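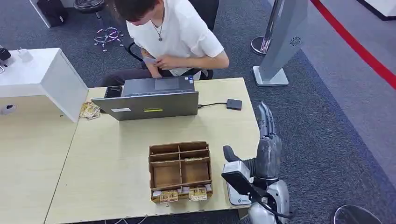

Desk organizer

A desk organizer is an open tray or box, usually split into compartments, that sits on a work surface and gives small belongings a place to live. It may be made of wood, cardboard, metal, or plastic, and it is found in homes, schools, shops, and offices, wherever pens, paper slips, and loose odds and ends tend to gather faster than anyone can put them away.

Form and layout

Most organizers are a shallow box with thin dividers running across it. Some have rows of equal slots, which suit envelopes, cards, and bundled papers, while others mix long and short spaces so that a ruler can lie comfortably beside the paper clips. Fixed dividers are sturdier, though many owners grow fond of the kind that lifts out, as it lets the tray change along with the work.
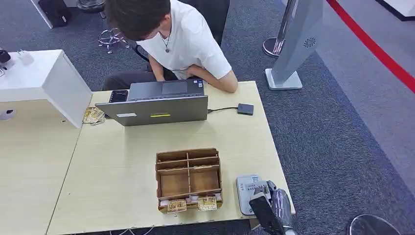

An open brown organizer box at the front of a light wood-grain table, with a laptop and a phone behind it.

On a desk shared with a laptop, the organizer is often kept within easy reach of the keyboard but clear of the cables. Phones and chargers are commonly left beside it, particularly where the slots are narrow.

History

The town of Drostham was known for its sorting trays, which were first sold to ticket clerks and later to anyone with a crowded table. The Skadcombe pattern, a deeper box with 64 small slots, was favored by seed merchants and button sellers. The Muvis catalog eventually listed 423 trays and boxes of this general family, a good many of them differing only in the spacing of their dividers.
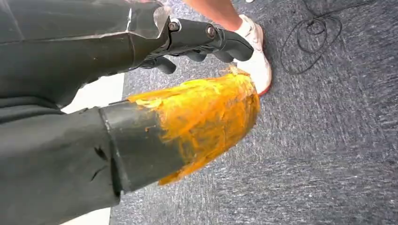
Care

Wooden trays are dusted with a dry cloth and wiped now and then with a barely damp one. Cardboard ones should be kept dry, and a loose divider can be set back in place with a little white glue.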